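2021-09-22

I have had the best day at work in months and I want to get it down before I go to bed and lose half of it. So: diary first, dishes later.

The short version is that the tilt runs work. The policy that we trained on crooked views is better at *straight* views too, and by enough that I checked the spreadsheet for a sorting mistake, then checked it again, then went for a walk up to the water tower and back. No sorting mistake.

The long version needs some backing up, mostly for me, because my last entry on this was in a terrible mood and ended with the words "tilt is cursed."

## Where we were

All summer the handle task was stuck. The simulated robot has to get its two grippers around a panel, find the handle, and pull. It did fine as long as everything was level. The moment the base pitched a few degrees, or the body rolled because one side was on a doorsill, it would reach for where the handle would have been in a tidy world. Elif Naz Değirmenci called it "the spirit level problem" and the name stuck.

My first idea was to correct for it. Estimate the tilt, rotate the view back to upright, hand the nice straightened picture to the policy. Very sensible! I spent most of June and July on it. It worked when the tilt estimate was good and fell apart when it was a little bit off, and it was always a little bit off in the rooms with loud walls. The estimator loved a long straight edge and didn't care whether that edge was a floor line or some stripe painted at an angle.

Elif's idea was to stop correcting and just let the thing see crooked views from the start. Random pitch and roll at the beginning of every episode, no straightening, no hint about which way is up except what is in the view and in the joint readings. I said it would never settle. I said that in writing, in a message she has kept and read aloud to me today in a very dignified voice.

## What we ran

The batch from the Ernuvthorpe cluster finished overnight. 4000 training episodes per arm of the study, each one in a randomly built apartment out of Clello (our scene generator, which has no taste at all and I love it for that). Three conditions:

- **Level**: always upright, the old way
- **Straightened**: tilted, then rotated back using my estimator
- **Raw tilt**: tilted and left alone

Then a held-out set of 200 test episodes, the same ones for every condition, half level and half tilted. Elif insisted on the same seeds for all three and I'm so glad she did, because it means I can put any two runs next to each other and see where they part ways. I spent the whole morning doing that. I had a sandwich in one hand for an hour and didn't eat it.

Raw tilt won on the tilted half, which I'd sort of braced for. But it also won on the level half, over the policy that had seen nothing except level views. That is the part that sent me up the hill.

I don't fully trust the why yet. Elif thinks the level policy had learned to lean on the position of things in the view: handles tend to show up at a certain height, so go to that height. Tilt takes the shortcut away, and the policy has to work from how the handle sits on its panel. It's a good story. I want to believe it, so I'm going to be careful with it. We can test it by moving the handles to odd spots on level panels, and if she's right the level policy should get noticeably worse and raw tilt should hardly mind.

## Going through the test episodes one at a time

After lunch (the sandwich, finally) we sat down with the replays, her on the big monitor and me on the laptop, and stepped through the ones where the conditions disagreed most. I always forget how much I like this part. You can stare at success rates for a week and learn less than you do from an afternoon of watching the arms dither.

Notes to self, in the order we came across things, so I can turn them into a proper list for the group:

1. The straightened policy has a wobble. Its view gets rotated by a slightly different amount every step as the estimate drifts, so the handle seems to swim, and the arms chase it. I watched this for three episodes before I understood that the swimming was mine. My estimator, my wobble. Fine. It's almost a relief to see it so plainly.

2. The level policy freezes more than it misses. I'd assumed it would grab confidently at the wrong place. In a lot of tilted episodes it brings the grippers up, stops short, and stays there until the clock runs out. We've been scoring a freeze and a miss the same way and I think we should split them.

3. Steep views are where raw tilt really shines. I pulled one still for the wall by my desk, a Clello apartment at its most Clello, with the yellow honeycomb wall and the marble floor sloping away to the left. The panel is hanging down on the diagonal with its corner just above the gap between the two grippers, and that long curved grey handle is on the tan face, a bit above the left fingertips. I've looked at it so many times today and I still have to tilt my head.
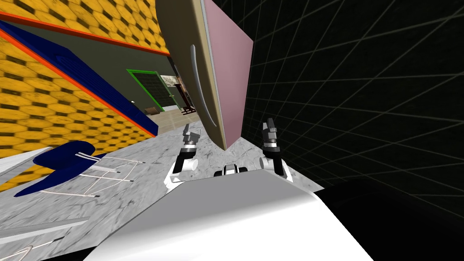
4. Loud rooms don't seem to hurt raw tilt. I had a private theory that patterned walls and big diagonal stripes would pull it off course the way they did my estimator. I sorted the test set by how busy the room was (by eye, very unscientific) and couldn't find any pattern. Needs a real measure before I say it to anyone but you, diary.

5. There are still 19 episodes that every condition fails. I went through all of them. Several start with the arm so close to the panel that I'm not sure there's a legal path at all, and those may simply be broken starts. Some look perfectly doable and I have no clue. Elif wants to hand-drive those ourselves tomorrow and see whether we can manage the pull. I'm weirdly excited about this. I am terrible at hand-driving.

## The call with Stoltska

We had our regular call with the Stoltska people at four and I tried to be calm about it. I lasted until the second plot. Þórarinsdóttir, who runs their hardware side and has seen plenty of simulation results come and go, asked the right question straight off: how much of the gain is left if the joint readings are noisy? In simulation the arm knows exactly where every joint is. If raw tilt is getting its sense of up from perfect joint readings, then a real arm with a bit of slop might lose the lot.

I didn't have an answer. I had to say so, and I think I said so too cheerfully, because there was a silence. But it's a great question! And it's cheap to check. The noise switch is already there, I wrote it in the spring and never used it. I set off a small batch before I left the building, raw tilt only, with joint noise at a low, a middle and a frankly silly level. It should be done by morning if the queue behaves.

She also asked whether we tilt the whole robot or only its camera. The whole robot – body, arms, everything – and she liked that. On their machine the camera is bolted to the body, so when one goes over the other goes with it. Tilting the camera alone would teach it about an accident they never have.

If the noisy batch holds up, they've offered us bench time in November. Real arm, real panel, a wedge under one side of the base. I wrote "WEDGE" on the whiteboard in very large letters and Elif added a drawing of some cheese.

## Things I don't want to forget

The test set is small. I keep saying "won" and I should be saying "won on this set, with these seeds." We've trained each condition only once, and I've been burned by a lucky training run before. Two more repeats per condition at least, before any of it goes in a draft. Elif said this first, to be fair, and I grumbled, and she was right about that as well. It has been a big day for Elif being right.

Also: I need to go back and be nicer to the June and July work. The straightening code is what made us careful about tilt in the first place, and its failures are half of what makes the new result interesting to read. It can be the middle bar on the chart with its head held high. I may even keep the estimator around as a way of measuring how confusing a room is, which would take care of note 4. I only thought of that while brushing my teeth just now and had to come back and write it down with a minty hand.

And a small one. When we reached the end of the replays there was an episode, nothing special, moderate roll, dull room, where the raw tilt policy came up a little wrong, paused, shifted the left gripper over by the tiniest amount, and then closed on the handle and pulled. We both made the same noise. I played it again a few times after Elif had gone home.

Queue check before bed: noisy batch is running, low setting nearly through. I'm not going to look at the partial numbers.

I looked at the partial numbers. Good so far. Going to bed.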